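Arbeitsplatte Hasov 24, Dekor Esche hellgrau

Grallero Küchenbau führt die Arbeitsplatte Hasov in gerader Ausführung für Küchenzeilen, Teeküchen und Hauswirtschaftsräume. Die Lieferung erfolgt auf Maß, Ausschnitte für Spüle und Kochfeld werden nach Zeichnung im Werk Beline gefertigt.

Artikelnummer: 1039
Plattenstärke: 24 mm
Kantenausführung: umlaufend, Radius 2 mm
Lieferzeit: 21 Werktage ab Freigabe der Zeichnung

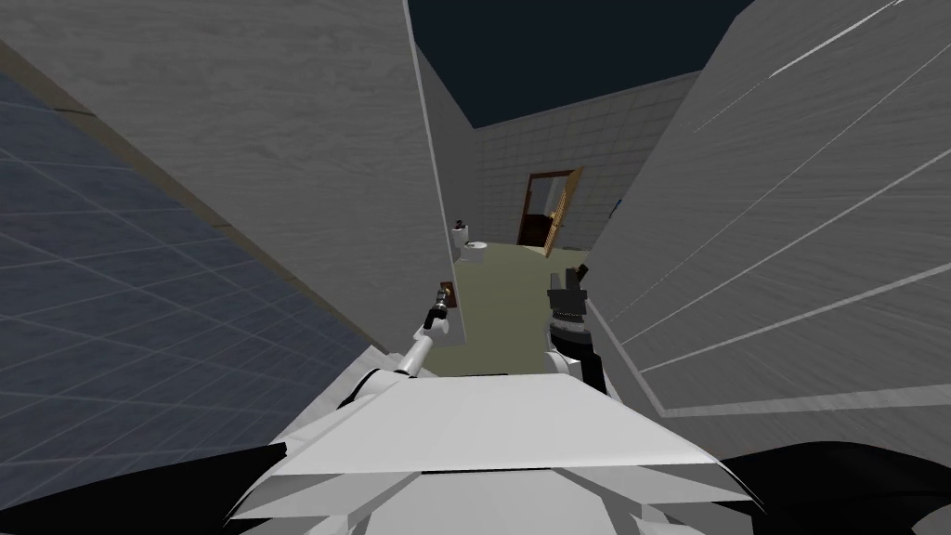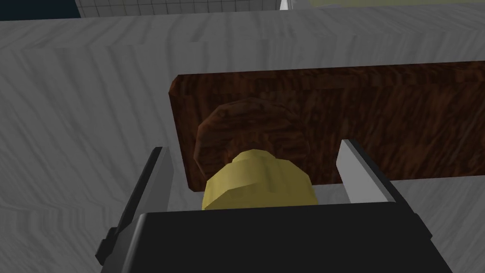
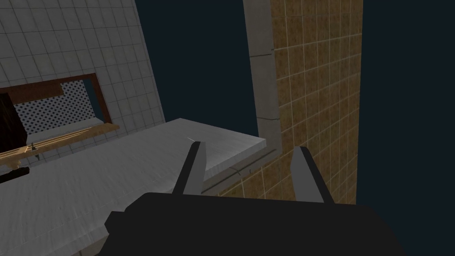
Computergenerierte Ansichten. Mittleres Bild: Oberfläche in Grau mit Schneidbrett.

Die Oberfläche ist mit einem feuchten Tuch und mildem Reinigungsmittel zu pflegen. Scheuernde Mittel sind nicht zulässig. Heißes Kochgeschirr ist stets auf einem Untersetzer abzustellen. Schnittkanten an Ausschnitten sind bei bauseitiger Montage vor dem Einsetzen der Geräte zu versiegeln; das Dichtset Espinoza ist gesondert zu bestellen.

Handmuster sind gegen eine Schutzgebühr von 79 Euro je Satz erhältlich. Die Gebühr wird bei Auftragserteilung angerechnet.

Ansprechpartnerin für Objektanfragen: Greer Tosh, Vertrieb Innenausbau

Stand der Angaben: Freitag, 19. Juli 2019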